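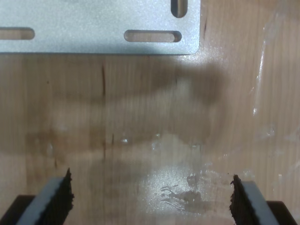 Gripper pads tearing and cable plug going in crooked: replace or re-teach?

Search the help pages Go

Posted December 2, 2021 by benchcell_nellisen

We have a two-finger gripper on a small arm that plugs network cables into a port. It has done 900 insertions on the black foam pads it came with. The pads are now ragged along the inner edges and the tips have gone pointed. Since last week the plug leans when it reaches the port and the arm stops on force limit. The fixture plate is slotted aluminum on a wood bench. Do I need new pads, or should I teach the grip point again? The controller is a Nonitance, if that matters.

seppala_shop

Do both, pads first. If you teach the point on worn pads you will have to do it again after you change them. Take the old foam off, clean the finger faces with alcohol and let them dry before you stick anything on. Wipe the bench as well. Glue on the table ends up on cables, and then the plug doesn't let go cleanly.

For plugs I would use a flat white pad instead of foam. Close the fingers on the cable below the boot, with the plug pointing straight at the opening. 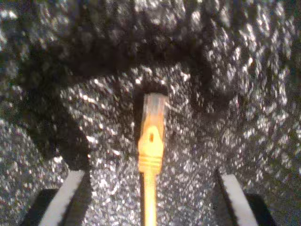

Then jog toward the port in small steps and stop 2 mm short. Look at it from the front and from one side. If it leans, open, set the cable straight and close again before you save the point. Run 30 insertions at slow speed before you go back to normal. I check the pads every 300 after that and write it in the log.

Also bolt the plate down through at least two of the slots. One bolt lets it turn.

mk_lineside

Could be the force limit is just set too low. We raised ours in January and the stops went away. Didn't change any pads. Ours is a Birnent arm though, so the menu is different.

seppala_shop

I would not raise it until the plug goes in straight. You can bend the contacts in the port that way.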